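The Rules Taped to the Door

The first rule at Setthorpe is about sleeves. They stay above the elbow, or they stay on the other side of the line. It was written after a cuff button caught on a cable clip and an arm that should have stayed put came forward three inches. The person was fine. The button is still in a drawer somewhere.

Setthorpe is a shop floor with a kitchen sink at one end, and it has been running two-armed robots on drink-making tasks since the spring. The project is called Flikero. The work sounds easy: open a bottle, pour from it, stir, add a sweet to the glass. Any bartender does it without looking. For a pair of machine arms it means liquid, glass, power cables and people within reach of one another for hours at a time, and very little that has been published tells a small shop how to manage that.

The big safety standards for industrial robots are good at what they cover. They deal with fences, stopping distances, how hard an arm may press on a person. They have less to say about a glass tumbler on a smooth table, or about how much syrup should be in an open jug when a forearm goes past it.

So the staff wrote their own. The sheet started with 3 rules and now has 11, and a copy dated 9/13/18 is taped inside the door. Some of them are the kind of thing you would find in any lab. One person holds the stop button and does nothing else. Nobody reaches over the table while the arms are live. Cables are checked at the start of each shift, by hand, along their whole length.

Others come straight from the bar. A vessel that has to be poured from goes onto the table no more than half full on the first try of the day. Stock containers stay on the back row, and the arms are given a boundary that stops short of them. Spoons are laid flat when not in use. Both arms may work on one object only if one holds it still and the other does the moving, a rule that took two long meetings to settle and that people still argue over.

Etow, a smaller outfit that trains kitchen staff as robot operators, borrowed the sheet last year and cut it to seven. They dropped the stock container rule on the grounds that their tables were too short to have a back row. They have since put it back.

Pouring, handling sweets and working on a cap, on the same setup: 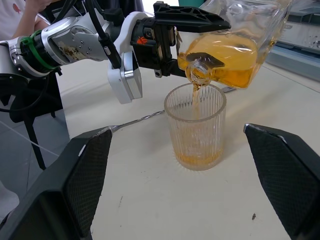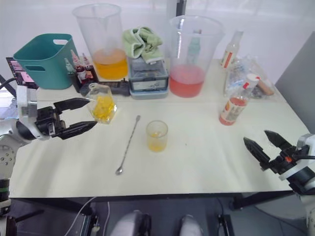
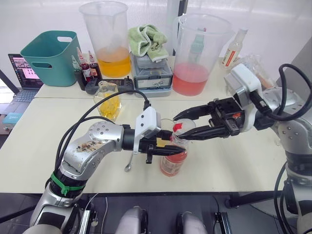

The rule that gets broken most is the dullest one. After every spill, however small, the run ends, the table is wiped and the spill goes in the log with its size and place. Operators hate it. A few drops near the edge of a table do not feel like a reason to throw away ten minutes of setup, and on a busy day there is pressure to carry on. But the log is how the shop found that most of its spills came at the end of a pour, when the bottle was tipped back too slowly. The motion was changed and the number fell.

Athumani, which insures workshops of this size, now asks to see a spill log before it will write a policy covering robots and liquids. It also asks who has the authority to stop a run. At Setthorpe the answer is anyone in the room, including visitors, and there is no form to fill in afterward. That last part matters to the operators — they say people stop things sooner when stopping costs them nothing.

The sheet will be rewritten again this fall. There is a proposal for a rule on sticky residue, which builds up on gripper pads and changes how well they hold, and another that would set a fixed time for cleaning them. The sleeve rule stays where it is, at the top.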